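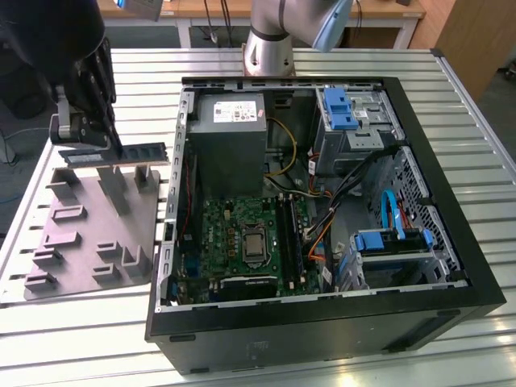

Words by Delphine Okray

The first thing I learned at Lumanlan is that putting memory into a computer is hard. I've done it at home with one knee on the floor and a flashlight in my teeth, and it never struck me as hard. Then I tried it through a robot.

Lumanlan is a small robotics lab in Dirnura, and for most of this year the people there have been teaching a learning system called Hokora to take desktop computers apart and put them back together. Nobody writes the moves out as code. A person steers the gripper through a job from start to finish, cameras and joint sensors record the whole thing, and the recording goes into the pile. Hokora learns from the pile.

When I visited, the pile stood at 1122 recordings. The goal is to have enough by November to start the long training run, and the mood in the room was that of a kitchen just before the dinner rush.

Memory is the job that gets the most table time. A tower lies on its side with the panel off, and a fixture plate next to it gives the parts a known place to stand. The green stick has to travel from there to a slot beside the processor without clipping the power cables on the way. It has to arrive straight. It has to face the right way, too, because the notch is a little off center, and every one of us who has built a PC has gotten that wrong at least once!

I got 5 tries. On the first I came in crooked and stopped a finger's width above the board, quite sure I was about to break something. On the fourth I felt the stick find the slot, or thought I did, and pushed, and one end went in and the other stayed up. The fifth was good. The operator beside me had been doing clean ones all morning and was very nice about it.

My bad tries were kept, by the way. They get a tag that says what went wrong, and the team seems fonder of these than of the tidy ones. A recording where someone comes in crooked, backs off and lines up again shows Hokora how to get out of trouble – and a system that has only ever seen perfect work has no idea what to do when it drifts.

What surprised me more was how much the view matters. From a fixed camera beside the table, you see the whole job and can plan a path. For the last little bit of it you want to be down at the fingers, where a plug fills your attention and the case behind it turns into a maze of vents, slots and stamped steel. I kept glancing between the two views like someone learning to park with mirrors. Hokora gets both, lined up in time, and the team told me that plugs went badly until the close view was added.

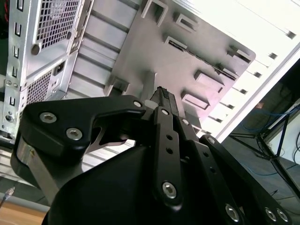 Change something, then do it again

You could collect 200 recordings of the same stick going into the same slot, and the lab did that early on. Hokora got very good at that one move. Then someone shifted the tower by the width of a hand and it fell apart.

So now things move. The case gets turned a little between sessions, cables are pushed to a different side, the lights go up or down. There are 4 operators on the rota, and they swap often, since each has a style you can spot after a while. One goes in slow and high. One likes to touch the edge of the slot first and slide in from there, which looked wrong to me until I tried it.

The work is repetitive, and I expected people to be bored. They weren't. They argue about wrist angles over lunch! They have favorite connectors and connectors they can't stand, and there's a whiteboard by the door where both get listed, with the small plugs well ahead in the second column.

Privesix, a repair and refurbishing firm, has signed on to try the finished system on its own benches. Its interest is simple: old computers come in by the pallet, many with good memory and drives still inside, and pulling parts by hand takes time it would like to spend on testing them. Cases from different makers will be the real exam. Every one puts the drive bay somewhere else and hides its latches in a new place.

I asked whether I could come back when Hokora does its first full rebuild alone. They said yes, and that I could bring my own PC if I was feeling brave. I have an old tower under my desk with a fan that rattles. I'm thinking about it.

Related stories
The quiet craft of sorting screws
What a robot feels when it grips
A weekend at the repair fair
Why cables are still so hard for machines

Contact the editors | Subscribe | Copyright, all rights reserved | Back to top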